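Why Does Foam Hug Things?

Have you ever opened a box with something new in it and found a big chunk of foam inside, with holes cut in just the right shapes? I love those! When I was a kid I kept the foam longer than the toy.

So what is foam? It's mostly air – tiny bubbles of it, trapped in a squishy kind of plastic. Push your finger in and the bubbles squash. Let go and they puff back up again. That's why foam is so good at looking after things. If the box gets a bump, the bubbles do the squashing and the thing inside gets a much gentler ride.

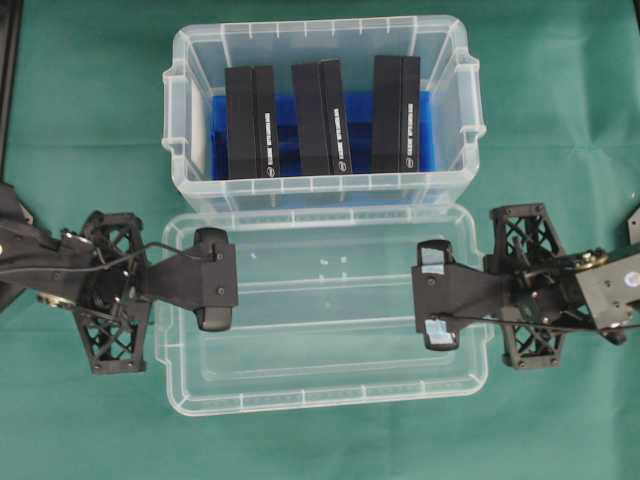 Slots are the clever bit. Six black boxes in a plain plastic bin would slide around and knock into each other every time you carried it. Stand them up in slots in blue foam and they've each got their own parking space! You can see the labels on the edges too, a bit like books on a shelf.

You can try it at home. Ask a grown-up for an old sponge and help cutting 2 slits in the top. Push a playing card into each slit, put the sponge in a lunch box and give it a wiggle. Then take the sponge out and wiggle just the cards. Which way was noisier? My friend Amarachi tried it with 5 cards and had to go find a bigger sponge.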